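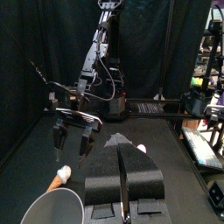

Sisodia asked whether both arms may enter the middle of the table in the same episode, and said the old Gistthorpe sheet never settled it. They may, under the rule in step 3.

Setting up a two-arm tabletop session
Bulmont practice notes, revised January 2020

1. Before power-on, walk the rails and check that no cable hangs into the path of either arm. Check the emergency stop on each side. A stop that has not been tested that day counts as a failed stop.

2. Home both arms. In Evo, set the shared zone to 200 mm, centred on the table, and the speed limit to 11 per cent for the first run. Save the profile under the station name.

3. One arm holds the shared zone at a time. The second arm may wait at the boundary with its gripper open. It enters only after the first has released its claim in the log. If both claims appear together, Evo halts both arms and the operator clears the fault by hand.
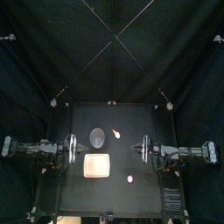

4. Place the objects with both arms homed and paused. Keep hands outside the rails once the pause is lifted. Objects that roll or tip must be re-placed under a fresh pause, even in the middle of an episode.

5. Log every halt with its code. Code 663 is a zone conflict and does not need a supervisor. Any other code does.

6. Re-run the joint calibration after 2000 cycles, or after any collision, whichever comes first. Do not raise the speed limit until the calibration report has been signed.

Stations still on the Gistthorpe profile should be moved over by the end of February.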